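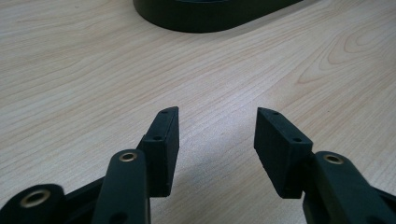 Light wood tabletop with oval figure in the grain.

Plallero clear top coat for wood tables
Made by Kaltlow. Satin, water-based, one part.

Plallero is a clear finish for indoor tabletops, desks and shelves. It is sold ready to use and should not be thinned. The dried film stays clear on pale woods and does not add the amber tone of an oil finish. Darker figure and knots will show slightly more contrast after the first coat.

Preparation
Sand bare wood to 180 grit along the grain, then remove all dust. Old wax must come off completely. Over an existing finish, scuff with 240 grit and test a small area on the underside first. Plallero bonds to most cured varnishes – it does not bond to silicone polish.

Application
Stir slowly; do not shake. Apply a thin coat with a foam pad or synthetic brush. Recoat after two hours. Three coats are normal for a side table, four for a desk. Sand lightly with 320 grit between coats.

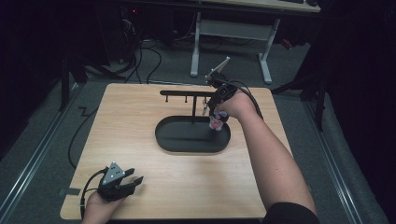
Light items may be placed on the surface after 24 hours. Rubber feet, mats and anything with a wide flat base should wait until the film is fully hard, about 14 days at room temperature. Clean with a damp cloth. Ammonia cleaners will dull the sheen.

Rounded edges and corners carry less film than flat areas and wear first. They can be touched up separately without recoating the whole top.

Sizes and order codes
Can, 229 ml: KP-229
Can, 3000 ml: KP-3000
Foam pad, pack of six: KP-46

The former Lellness label is the same product under its old name. Cans with either label may be mixed.

The drying times on this page were revised in September. Technical questions go to Emiko Ueda, trade orders to Roya Safavi, extension 339. The matching Kudo stain range is listed separately.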